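Air fryer keeps tripping the kitchen outlet – a troubleshooting log

Jan 24, 2020
Posted by the Nernovstead Home Help Desk 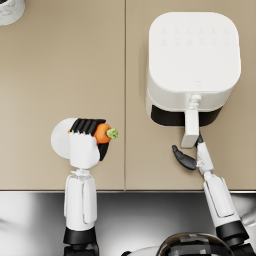
The ticket came in from a tenant in one of the older duplexes on Alcaraz Street, and the subject line was simply "outlet dies at dinner time." I'm writing the whole thing up at more length than I normally would, partly because we get a version of this question every winter and partly because I went down a wrong road for a good while, and I'd like to spare the next person on the desk the same walk.

What the tenant reported

She had been using her air fryer on the same stretch of counter since May with no trouble at all. Then, over the holidays, the outlet began cutting out partway through cooking. The little button in the middle of the outlet would pop, she would push it back in, and supper would carry on. Some evenings it happened once and some evenings not at all. By the time she wrote to us it was happening almost every night, and she was (very reasonably) tired of eating half-done potatoes.

She also mentioned, way down at the bottom of her message, that the coffee maker had "started acting up too." Please read tickets all the way to the bottom. I did, but I didn't give that line the attention it deserved.

First reply

I asked her to stop using that outlet for the time being, and then sent the usual questions. Was there any burning smell? Was the cover plate warm or discolored? Did the plug fit snugly? Was anything else running when it tripped? Did the breaker in the panel go as well, or only the button on the outlet?

She answered the same evening, bless her, and in good detail. No smell, no discoloration, plug nice and snug. Only the button popped and the breaker never moved. Nothing else was plugged in at that outlet, although the dishwasher was often going.

For anyone new to this, the button on the outlet and the breaker in the panel are looking for different things. The breaker mostly cares about how much current the whole circuit is pulling. The button outlet (GFCI, if you want the proper name) compares the current going out with the current coming back, and shuts off when a little of it has gone missing. So when the button pops and the breaker stays put, I'm thinking about leakage or a tired outlet well before I'm thinking about overload.

The wrong road

Naturally, having just explained all that, I went and chased overload anyway. The dishwasher detail got its hooks into me. I had her run the fryer with the dishwasher off for a few nights, at a different outlet on the far wall, and the fryer behaved beautifully. Aha, I thought. Then I had her run both together, fryer still on the far wall, and it behaved beautifully again. So much for the dishwasher.

I then suspected the fryer itself, which would have been a fair guess if it hadn't just cooked several dinners in a row somewhere else. She set the timer for 14 minutes at 400 degrees each time, same as always, so we weren't comparing a quick reheat with a long roast. I still asked her to look over the cord and plug with everything disconnected. No nicks, no scorch marks, nothing loose.

That was when I went back to the first message and found the coffee maker sitting there at the bottom, waiting for me.

Second round

I asked where the coffee maker lived. It was plugged in around the corner from the sink, at a plain outlet with no button on it. In a lot of these duplexes one button outlet protects others further down the same run, so anything wrong at any of them will pop the one button. I had her press the test button at the fryer outlet and check which others went dead. The coffee outlet did, and so did one behind the pantry shelf that she had forgotten was there.

Plugged into the forgotten one was a string of Lellurico under-shelf lights, put up for the holidays and left on a timer that switched on at dinner time. I wish I'd had her say "timer" in the first message, but why would she? It had nothing to do with the fryer as far as anybody could tell.

With the lights unplugged, I asked her to reset the button and go back to cooking where she used to. No trips that night, none the next, none for the rest of the week. I then asked our electrician to stop by and look at everything on that run before we closed the ticket, and I'm glad I did. The lights had damaged insulation near the plug, and the button outlet was an old one that was slow to reset. He replaced the outlet and measured 126 volts at the new one with nothing running, which is at the top of what we like to see, so he left a note for the utility. The lights went in the trash.

Status

Closed. Total parts: one outlet, one cover plate. Total visits: 2, counting the one where nobody was home.

Notes for the desk

Ask about every outlet that goes dead with the test button, including the ones behind furniture. Folks will tell you there aren't any. Ask them to go and look all the same, and be nice about it.

Ask about timers, and about anything seasonal. I've added both to the Zurnarari checklist under "Kitchen – intermittent."

If a tenant says they've been resetting the button for weeks, tell them kindly that it should stay off until someone has looked into it. Most people think of it as a nuisance, like a drawer that sticks. She did too, and I can't blame her.

And if you smell anything burning, or the plate is hot, skip all of the above. Turn off the breaker if you can get to it safely and call the emergency line.

One leftover item: the tenant asked whether she could use an extension cord to keep the fryer on the far side of the sink. I said no, please plug it straight into the wall. She has since moved her bread box and seems happy enough with the arrangement. The coffee maker, by the way, was perfectly fine all along.

Contact the Help Desk | © 2020 Nernovstead Home Help Desk | Back to top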